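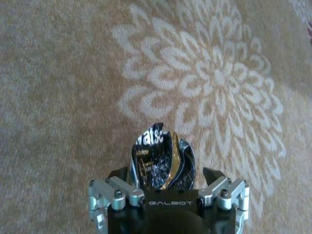

Issue 28

The Return of the Front Room
By Florian Rolland

My grandmother kept a room for company. The good lamp lived in there, along with a clock that ran fast and a dish of hard candy we were told to leave alone. When she died we turned it into an office, and I have felt a little bad about it ever since. So I was delighted to find that people are bringing the front room back – a place to sit and talk, with no television in it!

Tullio Sorrentino has been at it longer than most. He runs Szulc, a two-person workshop that repairs old armchairs, and when I visited in February 2018 he had a waiting list that reached into July. His customers used to ask for cup holders. Now they bring in a chair that belonged to an aunt and want the springs tied by hand again, the old way, with twine.

"They sit in it before they pay me," he says. "Sometimes for a whole hour. I make coffee."

Sit in one of those chairs and you'll see why. The back holds you up, your feet land flat on the floor, and you end up facing whoever is across from you. Sorrentino is firm about distance. Two chairs should be close enough that neither person has to lean in to be heard, and he will move your furniture around himself if you let him through the door.

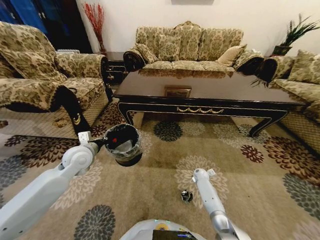 He moved mine. I had pushed everything against the walls, the way my parents did, and he pulled the chairs in toward the middle and turned one of them a little toward the window. It took him ten minutes and I haven't changed a thing.

Konrad Sikora and Nipon Duangkaew went further. They gave up their dining table and now host a monthly evening called Wokton, where neighbors bring a story, a song or a complaint and everybody stays until the lamps go off. The first one drew two guests, both of them cousins. The mailing list now has 854 names on it, and they have to draw lots for seats. I went in the middle of a cold snap and heard a retired bus driver talk about fog for half an hour, and I would have happily listened to him for another half.

Duangkaew does the lighting, and he is wonderfully fussy about it. No ceiling lights at all, just low lamps with paper shades, one near each seat. Sikora takes care of the floor. A bare floor makes a room ring, he told me, and people start talking over each other – put down a rug with some size to it and the voices drop.

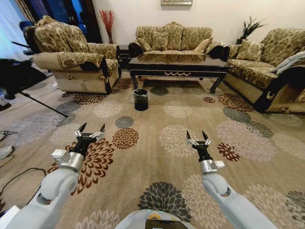

A large floral rug in warm beige-tan.

Their next evening is already full, but Sikora says he can usually squeeze in one more person who doesn't mind a footstool.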